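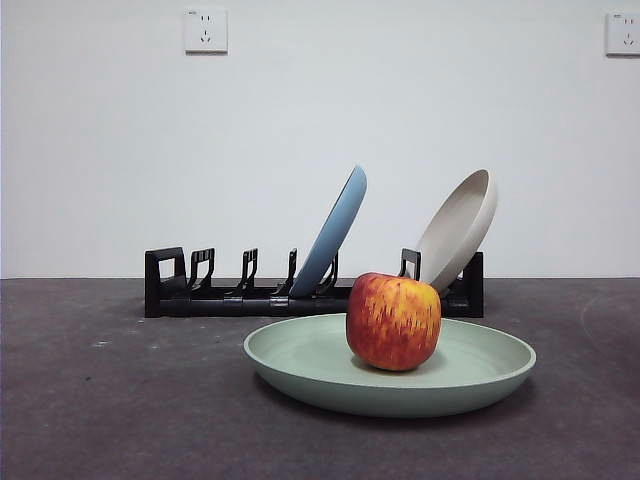

Apple on a green plate, with the dish rack behind.

About Cavico

Cavico measures sound and vibration near wind farms, substations and pumped-storage sites. We work for county planning offices, developers and landowners. The company was started by Nahuel Yáñez, an acoustical engineer, and Mechthild Oberholzer, who had spent most of her career processing long-term noise records for permit hearings. It now has 7 full-time staff.

What we do

Most of our work is background noise surveys before construction and compliance surveys after a site begins operating. A standard survey uses logging sound level meters at agreed locations, a rain gauge, and wind speed readings at hub height supplied by the operator. Data are sorted into ten-minute periods. Periods with rain, nearby farm machinery or equipment faults are removed, and the removed periods are listed in an appendix with the cause of each removal.

To date we have completed 272 surveys. The longest ran for 367 days at the Escobar ridge site, where the permit called for a full year of readings in every wind direction.

Low-frequency sound is measured separately, with wind-shielded microphones and a lower frequency limit stated in each report. Indoor measurements are made only with the written consent of the occupant, who receives a copy of the results when the client does.

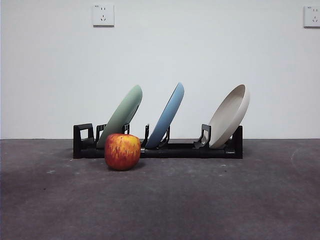
Calibration and records

Meters are checked with a field calibrator at the start and end of each deployment. If the drift exceeds the limit in our procedure, the data from that deployment are not used. Raw files are stored unchanged in Truneo, our in-house archive, and all filtering is done on copies. Clients and reviewing agencies may request the raw files for any report we have issued.

Independence

Cavico does not hold shares in energy projects and does not accept fees that depend on the outcome of a permit. We do not give medical opinions. Health questions raised at public meetings are referred to the county health office.

Contact

Survey requests should include a site map, turbine model and planned layout. Field bookings for spring close in April. Equipment rental is handled by our sister company, Zutix.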